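Jullora – Vistoria de mobiliário, sala de leitura do 1.º piso
Data: 21 March 2021
Inspetora: Hui-mei Shek
Ficha n.º 14

1. Fixação à parede
Conforme, segundo a ficha de janeiro. Não encontrei registo de quem apertou nem do que foi apertado. Fica como "por confirmar".

2. Portas e dobradiças do armário
Duas dobradiças na porta direita. A Kanmont garante que aguentam 200 ciclos sem reaperto, número que me parece tirado do catálogo. Repetir a verificação com a porta aberta e a prateleira carregada.

3. Prateleira interior
Carga máxima indicada: 10 kg. Falta a etiqueta. Com o armário vazio qualquer prateleira passa, portanto não assino este ponto.

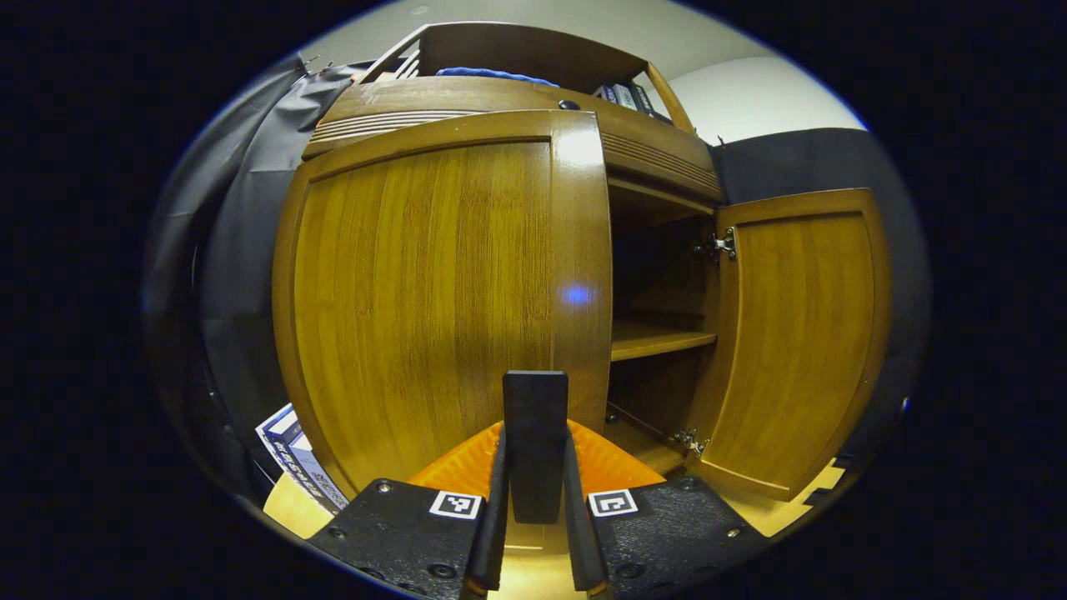

4. Parte superior aberta
Livros ou dossiês ao alto, encostados ao lado direito. Aceitável enquanto ninguém puxar o do meio. O pano azul deve sair dali; já constava da ficha anterior como "retirado".

5. Cortina
Cinzento-escura, junto ao lado esquerdo do armário. Pedi à Engate o certificado de reação ao fogo e recebi um folheto comercial. Não serve.

6. Orçamento de substituição
3.020 euros, proposta da Kong. Não vejo motivo para trocar um móvel cuja fixação ainda ninguém verificou.

Resultado: não aprovado. Pontos 1, 3 e 5 em aberto.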